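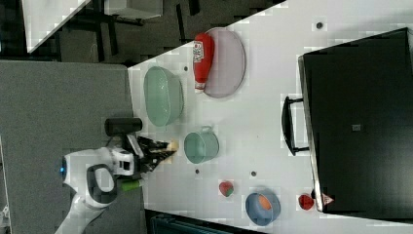 Slide 1: Kitchen items on a white table, with a green oval bowl at upper left.

Opening
Good morning. I'm going to talk about moving a housewares catalog to new product pages. Trustmont had 2,000 listings when we started, and 32 of them brought in most of the returns.

Say where the listings came from: the old Marinho import, plus whatever the stores typed in by hand. Sizes were the worst part. The same bowl could be listed by width, by volume or as "medium."

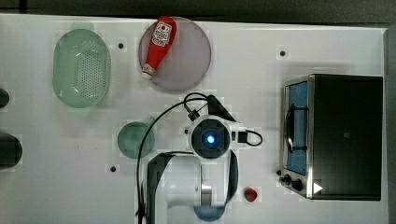
We fixed the sizes first and left the descriptions alone until September. Pause for questions on units. Someone always asks about quarts.

What we changed
1. One size format, inches first.
2. Care instructions moved up next to the price.

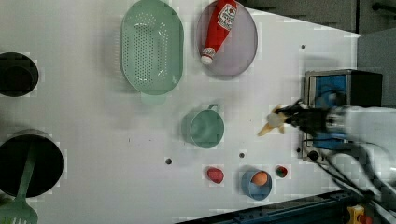 3. Store names for colors dropped. "Plukavby mist" went back to "green."
4. Old page addresses kept working.

Skip item 4 if we're running late. Returns figures are in the handout.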